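How to plan the budget for a first tabletop robot arm

When our group at Lunmont decided to buy a small arm, we looked only at the price of the arm. This was our first mistake. The arm is maybe the biggest line in the budget, but many small lines come after it, and they arrive late and need approval again. I write down the steps we follow now.

Step 1. Write the task before the shopping list

Put the task in one sentence. Ours was: pick a rubber toy from the table and put it in a plastic tray. From this sentence you can read the reach, the load and the gripper opening you need. Then add the test objects to the list, even if they are cheap. Choose soft ones with different colors.

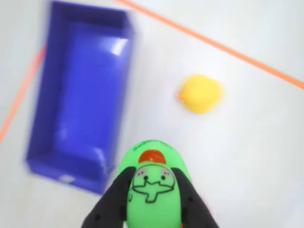 Zonwood: We did the same, but we forgot to budget the second set of objects. The shop changed the model and our old results could not be compared. Please buy double from the start.

It is good advice and I have added it to my own sheet.

Step 2. Choose the tray together with the gripper

Ask for the outside size of the fingers when they are fully open, then compare it with the inside size of the tray at the floor. Many trays have sloping walls, so the size in the catalog -- measured at the rim -- is too optimistic. Shiny plastic also reflects the lamps. If you use a camera, keep a little money for a matte tray or a softer light. 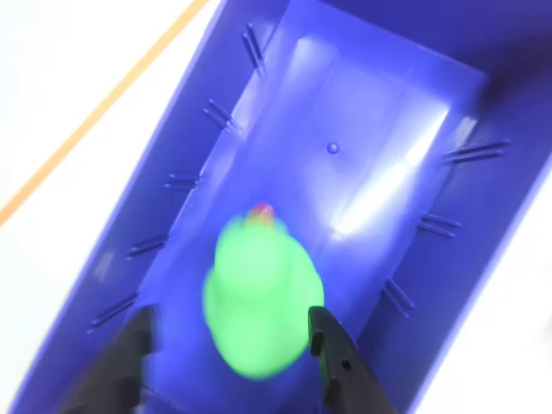

Open fingers and a green duck inside the tray.

Step 3. Count the fingers as a consumable

Fingers wear out, and people change the design after the first month. We compared two offers, from Clestari and from Mitsotakis-Vlachou. One included 3 spare pairs and the other included none, so the cheaper offer was not cheaper in the end. Ask these things in writing:

Price of one spare pair
Delivery time for spare parts
Whether you may print your own fingers and keep the warranty

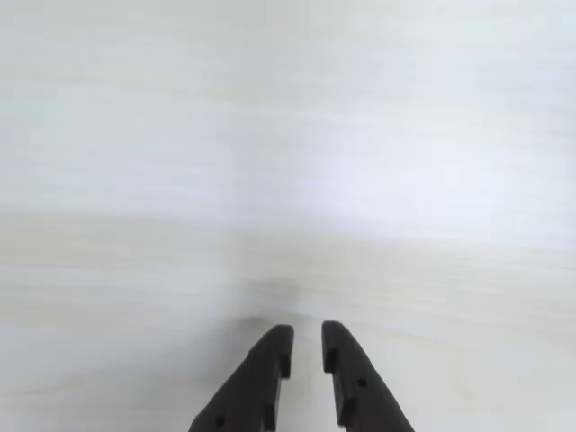 If printing is allowed, put the filament and the screws in the same line of the budget, so they are not lost under office supplies.

Step 4. Plan the table and everything around it

Measure the working area and mark it with tape before you order. Leave space for the cables and for a stand, and check that a person can still sit near.

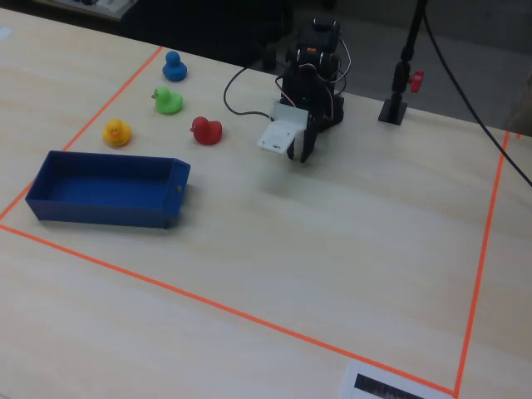

For our plan the full sum was 2392 dollars, with 20 percent of it for the items around the arm. Keep also a reserve for shipping and customs -- we asked for it in February and received it much later.

Step 5. Send one request, with all lines

Put the arm, spare fingers, trays, objects, tape, stand and light in the same request. Attach both offers and write the date until which each price is valid.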